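Print | E-mail

Award Nights Are Too Long, and the Films Pay for It

By Shamim Pirzada

The Goder Film Awards ran for 188 minutes this year, and that was the broadcast version. People who sat in the hall will tell you the evening began well before the cameras did and went on after they stopped. By the time the best picture prize was handed over, a good part of the audience was already looking for its car keys.

I have watched the Goders for most of my adult life and I would like to go on watching them. But somebody has to look at what the show has become. A ceremony meant to honor films now gives very little of its time to films. Most of it goes to dance medleys, sponsor greetings and two hosts reading jokes at each other.

Take this year's prize for sound. It went to the team behind Plastumow, a quiet drama set in a fishing town, where the sound does half the storytelling. The award was announced during a commercial break. Viewers at home saw a caption with the title on it, and then the hosts were back with a sketch about selfies. The editing and costume prizes were handled the same way.

The usual defense is that ordinary viewers don't care about technical awards. I don't believe that has ever been tested. Viewers have not been shown those awards properly in years, so how would anyone know? A short clip with a minute of explanation would do more for the audience than another medley of songs they have already heard on the radio since May.

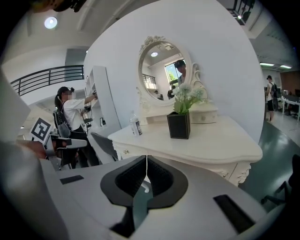

The medleys are also expensive. Stars have to be flown in, rehearsed and dressed, and a star who has agreed to dance expects to go home with something. This is how we get prizes such as Most Stylish Performer and Face of the Season. They are thank-you gifts — everyone in the business knows it — and they make the real awards look cheaper by standing next to them.

Smaller events manage better. The Barrera critics' evening takes place in a theater with roughly 1000 seats. It has one host and no dancing, and it shows a full scene from each nominated film. I went last year and came home with a list of things to watch. One of them was Curnlow, a first feature that had played in my city for a week without my hearing of it. The Goders did not nominate it for anything.

I am not asking for a dull show. Songs are part of our cinema and a live number can be the best thing in the evening. Two would be plenty. Give them to the nominees for best song, let the playback singers stand at the front of the stage, and put the time saved back into the awards that were cut.

The organizers should also let winners speak. This year the music came up on the best screenplay winner while she was still thanking her co-writer. A few minutes later an actor who had won nothing was given the microphone to talk about his next release, and the orchestra sat through all of it.

None of this needs a new hall or a bigger budget. It needs a producer who is willing to tell a few famous people that they will be sitting in the audience this time.

Print this article | E-mail this article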